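Section 4: House rules for the two-arm cell

Right, so you've done the unpacking and the levelling in Section 3 and both arms are bolted down. Well done, that's the heavy part over. I'm going to take you through how we expect the cell to be set up and run before each session, and I'd ask you to read it all the way to the end even if you've worked with arms before. I've written it the way I'd say it to you if I were standing next to you at the bench, so forgive the rambling.

These rules apply to the Silton bench cell and to the older Skastton one, which has the same posts and rails. Where the two differ I'll say so.

4.1 Before you switch anything on

1. Walk round the cell once and look at the base plates. Each arm stands on its own plate on the front rail. Put a hand on the plate (power off, please!) and try to rock it. If it moves at all, go back to step 3.9 and do the bolts again.

2. Check the cables at the joints. They need enough slack to let the elbow go through its whole travel, but not so much that a loop can catch on the other arm. I move each arm by hand to both ends of its range and watch the loops while I do it.

3. Look along the shelf under the front rail. Anything live down there should be clear of cleaning cloths, spilled water and your coffee.

4. Wipe the table. Fruit leaves a film behind, and a bag that sticks at one corner will give you a very different lift from one that slides freely.

5. Clean the slots in the rail as well, with a dry brush. They fill up with muck far quicker than you'd think and it ends up under the clamps. I'm as bad as anyone at forgetting this one.

Note: on the Skastton cell the stop button is on the left post, at knee height. Find it with your hand before you start, with your eyes shut if you like. I do mean it.

4.2 Setting the speed and force limits

1. Open the limits page on the controller and choose "Shared table". This loads the lower set of values for both arms at once.

2. Set the top speed to 200 mm per second for each arm. The controller will let you type in 600, and please don't. That figure is for a closed cell with the guard on, and soft-goods work is nearly always done with the guard off so you can reach in between runs.

3. Set the handover zone to 100 mm. The handover zone is the patch in the middle where both grippers are allowed to be at the same time. Outside it, each arm keeps to its own side.

4. Save, and then read the values back from the screen out loud. It feels silly. Do it anyway -- I once saved a page I hadn't finished editing and spent the morning wondering why the right arm was so keen.

Caution: the limits go back to factory values after a firmware update. If you've updated, start this part again from step 1.

4.3 Handling bagged fruit with both arms

Bananas in clear zip bags are our standard practice load. They bruise, the bag crumples in a new way every time, and clear plastic is hard for any gripper to get hold of neatly, so if your settings are a bit off you'll find out early. You can use something else, but if you're sending results to the Pollton bench for comparison then it has to be bananas in clear bags.

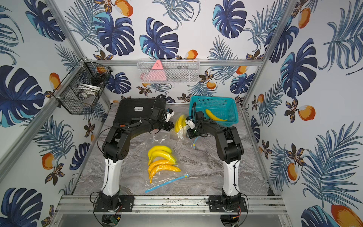

Issue 3, page 27

Lay the bags in the middle, where both grippers can get to them, and keep the arms' elbows well out to either side. Two bags close together is fine. I wouldn't go to three until you've had a good few sessions, as the grippers start fishing for the wrong edge.

1. With both arms paused, put the bags down yourself and take your hands right out of the cell. Hands out means past the front rail, with nothing resting on it.

2. Say "clear" to whoever is at the controller. They say "clear" back and only then press run. If you're working alone, use the two-handed start instead (see Section 2).

3. Watch the first grip closely. You want the fingers on the plastic, with the fruit left alone. If you see a finger pressing into a banana, pause the run and lower the grip force one notch.

4. Let both arms close before either one lifts. One arm pulling while the other is still feeling its way is how bags get torn.

5. When the run ends, wait for both arms to come to a complete stop. Then pause the controller as well, and then reach in. An arm that's stopped moving may only be waiting for its next instruction.

Caution: never steady a bag with your fingers while a gripper is closing on it. I know it's tempting when it's so nearly got it!

Note: baskets can sit on the table against the back wall or hang on the side and back walls, wherever suits your task. If you move one, tell the controller. It keeps a map of what's fixed and it'll swing straight through the new spot otherwise.

4.4 The walls

People do ask whether patterned wallpaper is allowed. It is, and we swap patterns quite often (the tropical leaves are my favourite, mangoes and all). The rule is that the paper has to be flat, stuck down at every edge and matt enough that it doesn't throw glare back at you. A curling corner will get caught sooner or later. Write the pattern's name in the session log so we can tell the runs apart.

4.5 Finishing up

1. Send both arms to rest and switch off at the controller first, then at the wall.

2. Take out the fruit. All of it, including the odd one left in a basket.

3. Fill in the log: who was there, which limits page you used, how many runs and anything that made you stop. A stop isn't a black mark. I'd much sooner read a log with several stops in it than one with none.

4. After every 500 runs, change the finger pads on both grippers, even if only one pair looks worn. The part numbers are on the Karimi parts sheet in the back pocket of the binder.

If any of this doesn't match what you're seeing on your own cell, leave it switched off and get in touch with me before you try a fix. The fault table starts in Section 5.

Tahmineh Kazemi
Revised July 27, 2018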